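Ticket 2656: Label printer on packing bench drops off the network
Site: Skodholm. Opened by: Elsa Tveit. Priority: normal
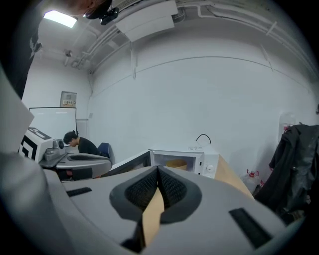

Attachment 1: strip of tan cardboard, creased, held in the gripper.

Reported February 8, 2019
Printer goes offline after 20 minutes without a job. The queue on the Drundow server shows it as paused. Switching it off and on brings it back. First noticed in January, after the router was swapped. Labels print fine when it is connected.

Update 1, support desk
Could you print the configuration page and tell us the last part of the address? Please also check whether sleep mode is on.

Update 2, Elsa Tveit
Address ends in 223. Sleep was set to 20 minutes, so I turned it off and restarted the printer. It still dropped out over lunch — same message in the queue. A job of 40 labels stopped partway and the rest came out after the restart.

Update 3, support desk
The new router hands out 223 to other devices as well. A handheld scanner at Skodholm was given the same address this morning. We have reserved 223 for the printer and cleared the old lease. Please restart the scanner, then the printer, in that order.

Update 4, Elsa Tveit
Both restarted. Printer has stayed online all afternoon and the full batch for Skatville went through. I have left sleep mode off for now.

Update 5, support desk
Sleep mode can go back on. The Engebretsen site has the same router model, so we will reserve its printer address too — separate ticket to follow.

Status: resolved, address conflict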